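News > Robotics > Data and Training

Prindum extends two-arm tabletop recording to tray-held and scattered dishware

Prindum has added a dishware set to the demonstration recordings it makes at its Revholm site, the company said in July. The set now holds 2,046 accepted episodes, all recorded by human operators driving a pair of table-mounted arms. It will be used to train a single control policy for both arms, under the working name Feng.

The earlier recordings used blocks, cups and folded cloth. Those objects either have flat sides or a regular rim, and the policy trained on them learned a small number of grasps that it applied everywhere. Dark dishes with uneven rims gave it trouble in internal tests. It closed the fingers too high, or placed them across a corner where the rim dips, and the dish turned as it was lifted.

"The rim height changes as you go around the bowl," said Shaohua Long, who leads data collection at Prindum. "A grasp that works at one point fails two centimeters further along. We needed operators to show that choice many times, from different starting angles."

Each episode begins with bowls divided between a tray and the open tabletop. The operator receives a short written instruction, such as moving one bowl from the table to the tray, or clearing the tray from right to left. Starting positions are changed between episodes. A typical layout has three bowls in a row on a white tray and four more grouped on the wood to the lower left, with a small artificial plant behind the tray. The plant stays in place during the task and is recorded as background. Contact with it ends the episode.
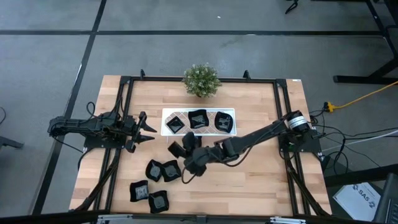 Recording procedure

Both arms are logged at 30 samples per second. The log holds joint positions, commanded gripper opening and the images from the overhead view. Operators drive the arms from a pair of smaller leader arms with the same joint layout. There is no force feedback, so operators judge contact by eye and by the lag between the commanded and measured finger opening.

An episode is accepted if the instruction is completed, no bowl leaves the table and neither arm reaches a joint limit. Episodes with a missed grasp followed by a successful second attempt are kept and tagged. Long said these are the most useful part of the set for training, as the policy otherwise has few examples of what to do after a slip. Episodes where the two arms touch are removed, even if the task is completed.

The instruction list has 11 entries. Four of them require both arms, usually with one holding the tray steady while the other places a bowl. The remaining seven can be done with either arm, and operators are told to pick the one with the shorter reach. Long said this rule was added partway through the project. Before that, right-handed operators used the right arm for almost everything, and the policy copied them, stretching the right arm across the full width of the table for bowls that were closer to the left one.

Lighting and cable routing were also revised. Loose gripper cable had been brushing against dishes in some of the early recordings, and the affected episodes were marked so they can be excluded from training runs.

Outside use

Luvumport, which builds sorting equipment for commercial kitchens, will receive a copy of the set for evaluation. Eckhard Nolte, an engineer at the company, said it plans to train its own model on the data and compare it with a version trained on only the single-arm episodes. Nolte said the dark, mottled finish is of particular interest because depth cameras return sparse readings on similar surfaces in Luvumport's own equipment.

Prindum has not published success rates for the Feng policy on the new tasks. Long said a first round of trials is under way using bowl layouts held out from training, and that the next recordings will add plates and a second tray size. The file format is unchanged from the earlier sets, apart from a new field for the retry tag.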